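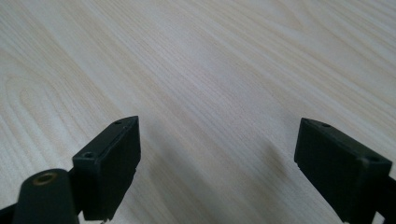
Fingers open over the bare table, start position for the gap check.

How to find out why a hand-held gripper does not close evenly

This page explains how we treat one fault on the hand-held grippers in our lab in Kekonach. The fault is simple to describe. You press the trigger, both fingers should meet in the middle, but one finger arrives first and pushes the part to the side. In our log it has the name "early finger". We lost almost two days of recordings in June before we understood it, and I would like that the next person loses only one hour.

The steps are for the pair of grippers that we use on the low table. If you have the older Omham type, the screws are in other places, but the order of the checks stays the same.

Before you start

Stop the recording program and unplug the gripper at the controller box, not at the handle. The spring inside keeps its force also without power. Please keep your fingertips out of the gap during all steps where the cover is open. One colleague got a blood blister in this way, and it was me.

You need:
a 2 mm hex key
a feeler gauge
a soft brush
masking tape and a pen
the fault log (the last entry when I write this is number 242)

Step 1. Look at the fingers with nothing between them

Put the gripper above the clean table, open, and look at both inner faces. They should be flat and smooth. Brush them. Then look at the lower rim of each finger. Small notches on the rim are not yet a reason to change the finger. A crack which goes up to a screw hole is a reason, and then you can stop here and take a new pair from the drawer. Always change both.

Step 2. Close slowly and mark

Stick a short piece of tape on the table and draw a line on it. Hold the gripper so that the line is in the middle of the gap. Close very slowly by hand. Make a mark where the fingers meet. Repeat this 3 times. If the marks are all on the same side of the line, you have an early finger. If they jump from side to side, your hand is moving and the test is not valid - rest your elbow on the table and do it again.

Step 3. Check the finger screws

Each finger has two screw positions on its upper side. Try the one near the tip first, then the one further back. In our case the rear screw was loose by a quarter turn, and the finger could rotate a little when it had load. Without load everything looked correct, and for this reason we did not find it for so long. Tighten only until you feel resistance. The holes are in plastic and they will not forgive you.

Step 4. Check the cable

A cable that pulls on the handle gives nearly the same symptom, so do not skip this step also when you have found a loose screw. Hold the gripper as in a normal recording, move it from the left side of the table to the right side, and feel if there is a moment when the cable becomes tight. It should lie in a free loop. If it pulls, give it more length from the floor and test again.

Step 5. Test with a real part

Use a part that shows the fault clearly. We take the black corner shelf, for two reasons: it slides easily on the wood, and its raised edge is thin, so a finger that comes too early turns the whole shelf.

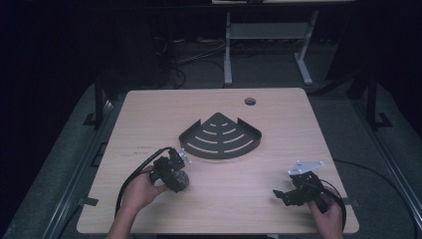
Test with both grippers, corner shelf in the middle of the table.

Put the shelf with the point away from you. Grip the edge with the right gripper, lift a little, put it down. Then do the same with the left one. Watch the point of the shelf during the closing. If it turns before both fingers touch, go back to Step 3. If it stays quiet, make ten more grips with normal speed, and only after this start the program again.

Step 6. Write it down

In the log, write the serial number of the gripper, which screw it was, and how much you turned it. Mark also the recordings made since the last good test. Our bad file was 3931, and all files after it on that day had to be checked by eye. Neema Rotich made a small script for this, it is in the shared folder under Tokitz. It shows the files where the two finger positions differ at the moment of contact.

If the fault comes back

When the same screw is loose again after less than a week, the thread in the plastic is probably finished. Do not use glue. We tried it, and the finger could not be removed afterwards without breaking it. Order new fingers and write "thread" in the log, so that we can see how often it happens.

Last change of this page: 1 September 2020 (Step 4 is new).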